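The Blue Shirt

Gunther Hamann had been told there was a right way to fold a shirt, and he doubted it. 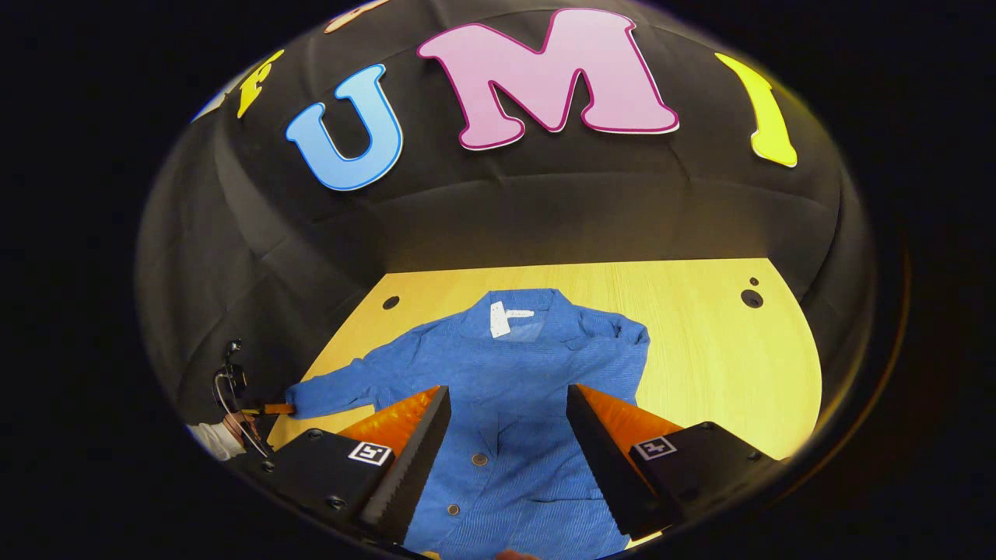 What do you do with the sleeves? You lay them flat across the back first, one over the other, and only then bring up the hem.

So said the leaflet from Mühlbauer, anyway, and Gunther had read it twice on the train from Brestden without being won over. It gave 62 words to collars. It called the shirt "a garment with intentions." He had sold shirts in Ullton for most of his life and had never met one with intentions.

"Buttons first," said his niece.

"Why? I'll only have to undo them again."

"Because it slides around if you don't."

He did up the top button and the third one down, to be difficult. The shirt was blue, which the leaflet had no opinion on. He turned it over, folded in one side, and stood back. It looked like a shirt with one side folded in.

"At Bromero they charge 70 for a class in this," she said.

"Do they give you the shirt?"

"No."

He folded in the other side. He crossed the sleeves as instructed, brought up the hem, and turned the whole thing over. The collar sat square in the middle. He pushed at a corner with his thumb, hoping it would spring open, and it stayed where it was.

"Well?" she said.

"It's a soft cloth. Try it with linen."

She went to look for something linen. While she was gone he shook the shirt out and started over, without the leaflet, to see if it came out the same.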